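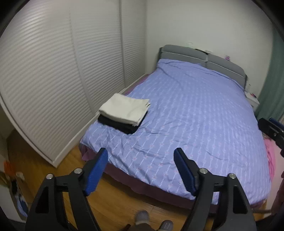 Bedroom 2, bed and wardrobe side, from the foot end.

Grenside – room safety check, furnished let
Ref 3806
Date: July 31, 2018
Checked by: Tahmineh Dehghan
Last check: May

FLOOR AND WALKWAYS
Gap between bed and wardrobe – OK. Boards clear, no rugs to trip on. Narrow if two people are in there.
Floor at foot of bed – OK.
Boards, lifting or splinters – OK, walked the lot in socks. One creaks by the door, not a fault.

BED
Base and legs – OK. Plum base, solid, no wobble when pushed. Felt pads underneath worn thin, replace when someone's passing.
Headboard – CHECK. Two grey padded panels. Right one has a bit of play in it, bolt wants a quarter turn. Didnt have the right key on me.
Bedding – OK, duvet flat. Stack of folded clothes left on it, cream one over black. Not moved.
Mattress label – present, readable.

ELECTRICS
Wall socket above headboard – CHECK. Faceplate sound, tester fine. But cords are bunched along the top of the headboard with other small bits tucked in beside them. Want them off the padding and clipped to the wall. Same comment in May!! Tenant to be asked again, nicely.
Chargers – none to be left on under pillows or bedding. Reminder slip left on landing.
Heater – Pandow panel type, under window. Keep 300 mm clear. OK today.

WARDROBE
Sliding doors, white louvred – OK mostly. Run freely, stay on track. The one nearest the door sticks for the last bit, needs a clean and a drop of silicone.
Slats – dusty, none loose that I could find. Run a finger down before guests with small kids.
Fixing to wall – OK, 6 brackets, all tight.
Top shelf – nothing heavy. OK

ALARM AND WAY OUT
Smoke alarm on landing – tested, loud. Battery due at next visit.
Window – opens fully, key on hook.
Door – closes on its own, latch catches.

ACTIONS
Cords clipped – tenant, then Kermani if not done
Headboard bolt – me, next visit
Door track – Kermani
Felt pads – low priorty

Copy to Vustidden office. Bedroom 1 and bathroom on seperate sheet.

T.D.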